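Skistora shared kitchen – second progress report to the Moodley fund

Prepared by Saadet Bayram, copy to Thodoris Moschos

Sorry this is short, year end is a mess over here. Main points first, then money, then what's left.

Kitchen is usable. Not finished, but usable. Dishwasher is in under the counter and plumbed, racks pull out properly now (first set of runners was the wrong size, sent back in October, replacements came without a charge). Countertop is on and so is the backsplash. We went with the white marble look in the end and Thodoris was right, it makes that side of the room a lot brighter.

Sink is the double basin one from the original quote. We did look at the cheaper single but people wash and rinse at the same time so no. Tall faucet with the lever on the side, big pots fit under it.
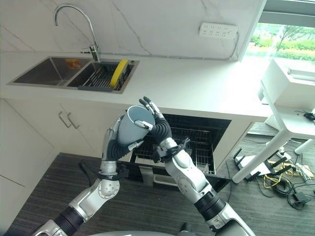 Dishes are the part we underestimated. The budget had a line for "tableware" and that was all the thinking that went into it. Glass was out from the start. We ended up with plain plastic cups and a mixed lot of plates, cheap to replace and light enough to stack high. House rule for now is cups go in the top rack, open end down, plates either in the dishwasher or on the drying rack. People are mostly following it. Rule sheet still needs to be printed and stuck up somewhere.

Storage – white cabinets with bar handles, all hung. One door was rubbing and has been adjusted twice, will proably need a third go. Handles came from Prarkis, same as the ones in the Viltstead office, so spares are easy.

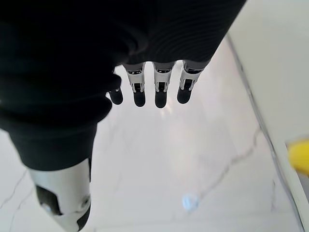
Viltstead, 2023-12-22

Money. Grant was $3000 for this phase. Spent to date $2727, of which $1444 went on the dishwasher and fitting it. Everything else is counter hardware, handles, the drying racks, dishes and a delivery fee that I argued about and lost. Receipts are in the shared folder, sorted by supplier this time. The balance is held back for the island plumbing, see below. No request for extra at this point.

Two changes from the plan you approved:

The open shelf over the counter is dropped. It would have been in the way of the cabinet doors and we have enough room without it.

Cups were bought in one batch instead of two. Saved on shipping and we dont have to match colors later, though I notice they didn't all come out the same shade anyway. Fine by us.
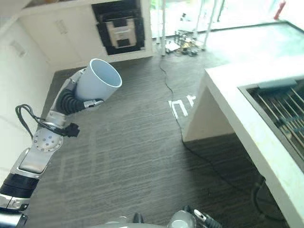

Still to do

Island sink. Pipes and wiring underneath need boxing in and tidying, right now it all hangs where you can see it. Plumber has looked, wants to do it in one visit with the panel on hand, so we're waiting on the panel.

Cables on the floor. These need to be clipped along the wall or run under a cover before we open the room to evening groups. Had this on the last report too, I know. It's top of the list for January.

Third adjustment on that cabinet door.

Labels inside the cabinets so things go back where they came from. Small job, makes a big diffrence.

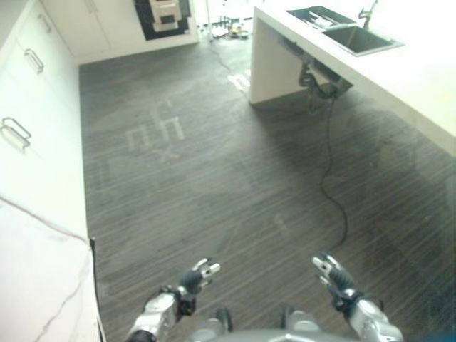

Kitchen island with sink and drying rack, cabinets along the left.

Next report will have the final figures and the plumber's invoice. If you want to come by before then, call Thodoris, he has the key and the door code – mornings are better. Also please confirm whether the balance can carry over past year end or if we have to commit it now, the grant letter can be read both ways and I'd like that in writing.

S. Bayram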